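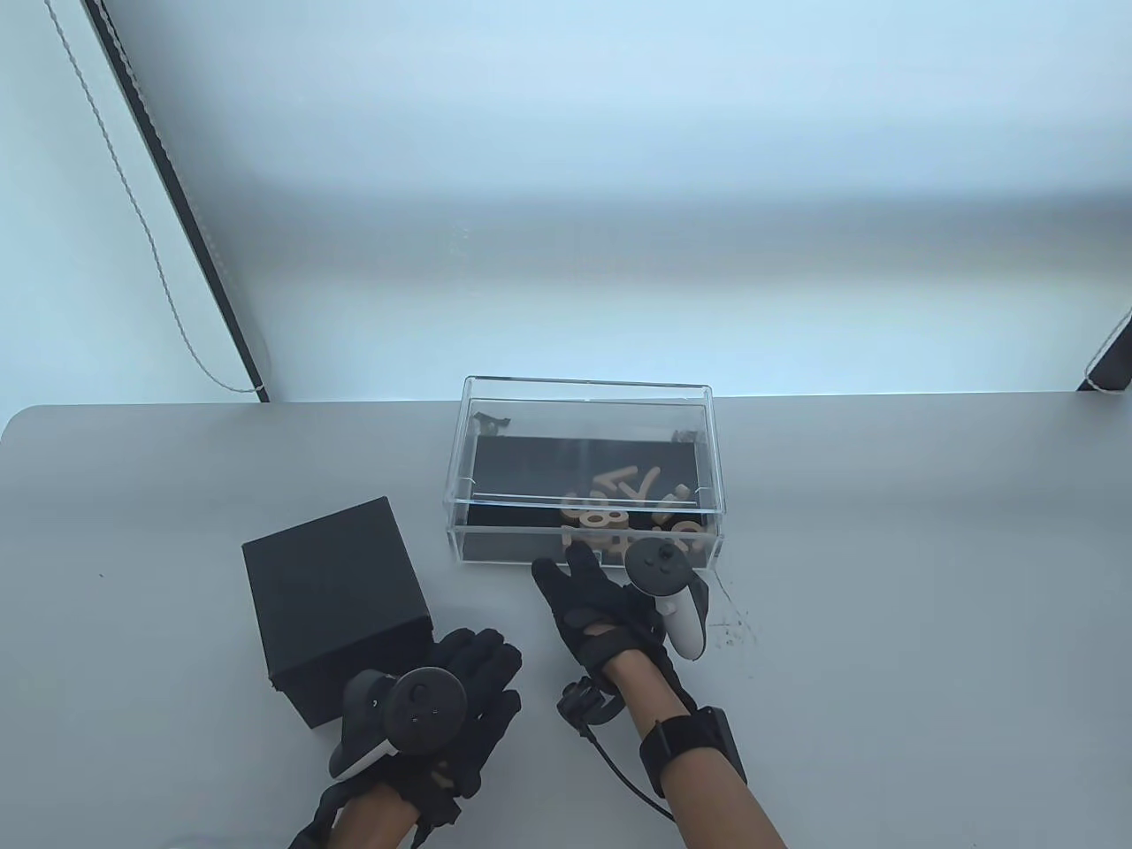
Hand-sorting rig with clear box and wooden pieces, Prarndale bench

Budgeting for a demonstration rig: frequently asked questions
Maintained by Pieter Moodley. Complaints to the same address.

What does one rig cost?
The Jinia wearable kit is $1,223 per operator. That covers both controllers, both gloves and the straps. It does not cover the table, which every first-time buyer forgets and then tries to take from the break room.

Can we buy one hand now and the other next year?
You can. Most of our tasks need one hand to steady the box and one to do something useful, so you'd be buying half a demonstration.

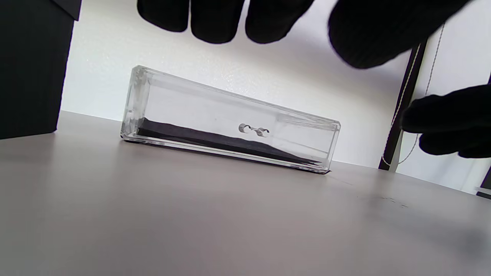

Do we need special objects?
No. Clear acrylic boxes and wooden numbers are fine, and they fit under the small purchases limit. Clear plastic is hard on cameras, so if your project is about easy wins, ask for cardboard. Order spares either way. Small pieces go missing at a rate I have stopped reporting.

Should gloves go under equipment or consumables?
Consumables. Accounting will say equipment. Aiman Simanjuntak has the email thread that settled this and will forward it to anyone who asks, and to several people who didn't.

How many operators should we plan for?
Plan for 2 per rig, taking turns. A single operator working all day gets slow by lunch and grumpy by three.
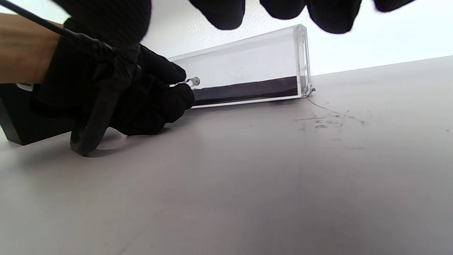
What about the arm itself?
Separate budget line, separate form. The Birkix quote has an 11 week lead time, and the clock starts when the deposit clears, so please don't count from the day you got excited about it. You can start recording demonstrations while you wait — that is the main argument for buying the wearable kit first.

How much recording should we pay for?
Our last plan allowed for over 4,000 demonstrations. Price the labor before the hardware. It is the bigger number and it doesn't come with a warranty.
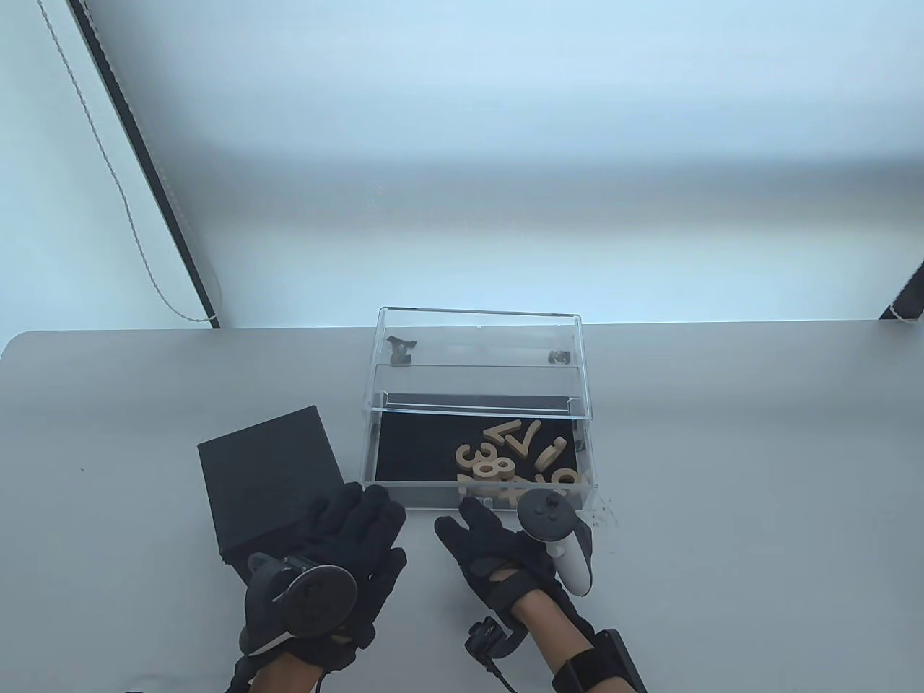 Is there money for cables?
There is now. Put in for two of everything that plugs into anything.

When are requests due?
Friday noon for small purchases. Anything with an arm on it goes in the December round.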